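Stelton library to lend tools from February

Oct 20, 2021

Stelton residents will be able to borrow drills, ladders and sewing machines with their library cards starting in February, after the town council approved a two-year trial of a lending room at the Hviid Street branch.

The room will open with 278 items, most of them donated by households in Stelton and neighboring Dosham. Loans will run for five days and can be renewed once if no one else is waiting. There is no charge, but late returns will cost $2 a day.

"People buy a tile cutter, use it for one bathroom and then it sits in the garage," said branch manager Nanna Skov. "We asked for donations in the summer and had to stop taking them after a few weeks." 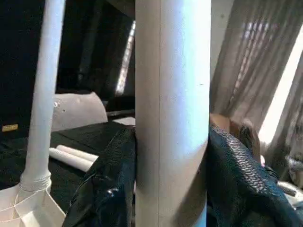 Large and awkward items have taken up most of the planning. The lending room was used for storing bound newspapers, and its shelves are too shallow for anything bigger than a toolbox. Long pieces will be kept upright to save floor space, including wide white tubes and slimmer poles that screw into a threaded collar. Ladders will hang on the back wall, and borrowers will need to bring a second person to carry the longest ones out.

Kedir Asfaw, who repairs small appliances in Dosham, has been checking the electric tools before they are added to the catalog. Anything with a damaged cord is set aside until it can be fixed.

Council member Leif Bach voted against the trial. He said the town had not budgeted enough for replacements – the plan sets aside $1,000 for the first year – and asked for a report on losses before any extension is discussed.

Over 5 percent of the donated items still lack manuals. Skov said copies can be dropped off at the front desk during regular hours.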